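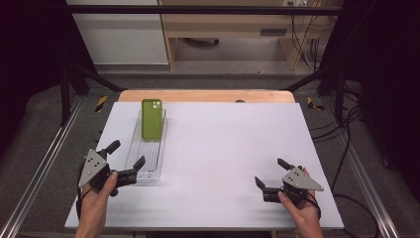
A green phone case in a clear tray, on a white board.

A Place to Put the Phone Case

By Akosua Atinga

I want to defend a small thing that my friends find silly. I think a phone case should have its own place on the table, in the same way that keys have a hook and letters have a box.

When I moved to Odunton, I had 11 cases in one kitchen drawer. Some of them did not fit any phone I still owned. They were mixed with batteries, string and old receipts, and every time I needed one I had to take out half of the drawer. My neighbor Keir Yule told me to throw all of them away. I kept two and gave the others to the school sale in September.

Since then I am convinced that the holder matters more than the drawer. A clear one is best, in my opinion. It takes no color from the case and it does not make the table look full. A bright case, lime green for example, you find at once on a white surface. My old black one I could lose on a black shelf while I was looking at it.
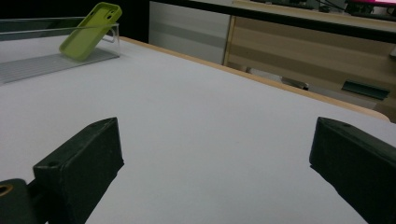 Lucie Kennedy, with whom I often discuss these matters, does not agree. She says that a thing which stands on the table is still clutter, even if it stands nicely. For her a tidy table is a bare table -- she would put the holder in a cupboard also. I understand this, but I have visited her cupboards.

My answer to her is that a bare table does not stay bare. Someone comes home, the hands are full, and the first free spot receives everything. If one spot already has a purpose, the rest of the surface is respected a little more. In our flat this has worked for 107 days, with one bad week when my cousins from Lindsay were here.

There is also the question of money. I have seen holders for over 30 dollars, and for a piece of bent plastic I find this too much. A low ledge with a lip at the back is enough for a case to lean on. If it slides, put something with ridges under it, a bit of drawer liner maybe.

Lucie is coming to dinner next week. I will leave the holder where it is, and she may move it if she wants, but she must tell me in which cupboard.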